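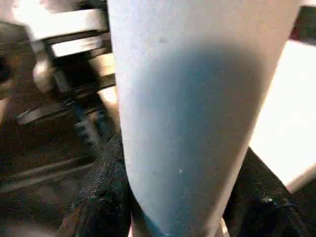

Print this thread | E-mail to a friend

Black knits and fleece: how do you fold and store yours?

We use cookies to keep you signed in and to remember your settings. Accept | Manage

mabli_owen
I have one shelf in the bedroom closet for black clothes and it has gotten away from me. Sweaters, two fleece jackets, leggings, a shawl, all the same color, all in one pile. In the morning I can't tell a cardigan from a pair of leggings until I pull it out, and then the pile falls over.

The shelf is 29 inches wide and painted white, so every bit of fluff shows on it too. I would like a way of folding and storing that I can keep up for more than a week. Hanging is out, the rod is full of my husband's shirts.

e.beddoe
File them. Fold everything into thirds lengthwise, then in half, then in half again, and stand the pieces up in a bin with the fold on top. You can see each one and pulling one out doesn't move the others. I've used the Kultent fabric bins for years. They are nothing special but the sides stay up.

Liya T
Filing works for T-shirts. For heavy knits I don't like it. They slump as soon as the bin is less than full and you end up with a wad at the bottom. I stack sweaters flat, four high at most, with shelf dividers between stacks.

e.beddoe
They slump if the bin is too big. Get a narrower one.

Liya T
Then I need more bins and the shelf is full of bins instead of clothes.

ieuan_b
Before you fold anything, take it all off the shelf and sort by type on the bed. I did mine in January and found I had 9 black sweaters. I wear three. The rest went into a suitcase under the bed and I have not opened it.

For telling them apart, I sew a short loop of colored thread inside the back of the collar. Red is wool, green is cotton, no thread is anything synthetic. It's useful for laundry as well.

mabli_owen
The thread is a good idea. I had thought about sticky labels on the shelf edge but I know I would stop paying attention to them.

Ieuan, do you do the thread on leggings too?

ieuan_b
Yes, at the back of the waistband. It also tells you which side is the back.

dwyn_lloyd
I want to put in a word about the lint. Black knit picks up everything, and if you store it right beside a fleece it gets worse. Keep the fleece somewhere else. Mine go in a drawer by themselves and the sweaters came out a lot cleaner after that.

Wash them inside out, cold, and don't put towels in the same load. Shake each piece outside before it goes in the dryer or on the rack. I go over the front with a Skiren brush (the one with the fabric pad, not the sticky roll) before folding. If you brush after folding you only get the top.

e.beddoe
Agree on the towels. Don't agree on the brush. The fabric pad roughs up soft knits. A sticky roll costs more over time but it doesn't pull.

dwyn_lloyd
Mine hasn't pulled anything. You have to go one way with it, with the grain. If you scrub back and forth then yes, it will fuzz up.

e.beddoe
I probably scrubbed.

Liya T
For shawls and scarves, roll them. A folded shawl gets a hard crease down the middle and on a black one the crease goes gray after a while. I roll mine loosely and put them in a shoebox with the lid off.

mabli_owen
Update. I took everything down last night and sorted it on the bed the way Ieuan said. I own more leggings than I thought and 2 of them had holes at the seam, so those went in the rag bag.

What I have now, left to right:
- sweaters stacked flat, thin ones on top
- leggings filed in a bin
- shawl rolled on top of the leggings

The fleece jackets are on a hook behind the door until I clear a drawer. I wiped the shelf with a damp cloth first and let it dry for an hour.

ieuan_b
Sounds good. Which bin did you get?

mabli_owen
I didn't buy one. It's the box the Dravard boots came in, cut down to half height. If it lasts I may cover it with something.

e.beddoe
Cardboard will leave dust on black cotton. Line it with an old pillowcase.

mabli_owen
Done, I had a spare.

Liya T
Are the dividers any good on a painted shelf? I have the Jenkins clip-on kind and they scratched mine at the front edge. I put felt under the clips afterward. I should have done it first.

mabli_owen
No dividers so far. The sweater stack leans a little to the right - I will see how it goes. If I do get some I'll use the felt.

dwyn_lloyd
Turn the stack so the folded edges alternate, one to the left and the next to the right. All the thickness ends up on one side otherwise.

e.beddoe
Or put them in a bin.

dwyn_lloyd
He will not give up on the bins.

ieuan_b
One more thing about the suitcase under the bed. Put cedar blocks in with anything wool, and sand them lightly when the smell goes. I forgot one year and lost a good crew neck to moths. Everything has to be clean before it goes in, even if you only wore it once.

mabli_owen
I have lavender bags, would those do?

ieuan_b
I never had much luck with lavender. Others swear by it. Clean clothes and a case that closes properly matter more.

Subscribe to our weekly digest of new threads. Enter your e-mail address. You can unsubscribe at any time.

Recent threads
Drawer liners that stay put
Folding fitted sheets, again
200 hangers and nowhere to put them
Getting pilling off a wool coat
Winter blankets in a small apartment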